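My aunt had a rule about the worktable in the back of her card shop in Varnelport, which was that you could make any mess you liked on it so long as you wiped it down before supper. I kept that rule for 41 years, and only lately have I started to wonder whether I agree with it.

There is something friendly about a table that shows a bit of its day. A pinch of red here, a smudge of blue there, and I can sit down with my coffee and feel that I've already begun – even if all I've done is find my glasses.
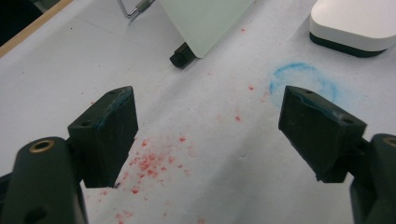

Red crumbs and a faint blue ring on the white tabletop.

My neighbor Chun-yin Choi would have a damp cloth on a table like that before you could say good morning, and I do understand. Crumbs travel. They get on your sleeves and then on the good chairs, and I once tracked green chalk all the way to the Castberg library and back.

Still, I'd ask the tidy people to wait a little. Let the color sit through lunch, and maybe overnight if the cat is shut out. I wipe mine down in the mornings now, when I feel like it, starting at the window end.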